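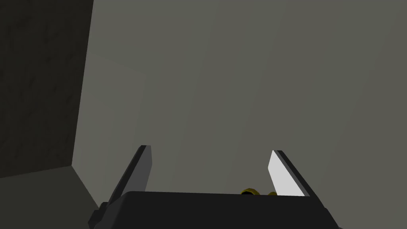
Figure 1. Wrist view in the simulator, fingers open, with a bit of the yellow target showing over the gripper housing.

Teaching a simulated arm by remote control: what I did for my term project

So my plan back in January was pretty simple. I'd drive a simulated robot arm around with a game controller, record myself picking something up a bunch of times, and train a policy to copy me. I called the project Cluvell (it was going to be an acronym, I've forgotten for what) and built it on top of Prurance, the little simulator our lab course uses.

The driving was way harder than I figured! My first idea was to use only the wrist view, so that I'd be working from the same picture the policy gets. Have a look at Figure 1 and you'll see the trouble. The housing takes up the bottom middle, and the target is mostly behind it. I had a great view of grey wall between the fingers and next to no clue how far away the target was. I'd creep forward, close, back off, and find I'd grabbed nothing.

I ended up adding a second view from the side, for me only. My supervisor asked if that was cheating, and fair enough – I knew things during the demo that the policy couldn't see. I kept it anyway, but made myself a rule: hover and line up where the target was visible in the wrist view first, then go down. It slowed every demo and I think it made them a lot more consistent.

Recording

I recorded 306 demos over a couple of weeks, mostly after supper, and kept 242. The ones I tossed were missed grasps, plus a batch where I'd left the stick sensitivity cranked and the arm jerked all over the place. I did keep demos where I drifted off line and then corrected. My first training set had none of those, and the policy had no idea what to do once it got a little off. It would just sit there wiggling.

The controller mapping took 2 tries. Version one moved the arm in world axes, so pushing the stick left meant something different depending on how the wrist was turned (brutal, I don't recommend it). Version two moved relative to the gripper and my hands got it within an evening.

Training

I used the Wieser baseline code from the course with the image size bumped up a notch. The best checkpoint was at step 2232. After that the loss kept dropping but the motion got twitchier, so I quit there.

What I'd change

I'd tilt the wrist camera so it sees past the housing. I'd also give the walls some colour or a pattern, as the plain grey gave me nothing to judge motion by. And I'd love to try the same thing on Ronum, the real arm down the hall, where I could guide it by hand and skip the controller altogether. I've booked it for next term, if the gripper is back from repair by then.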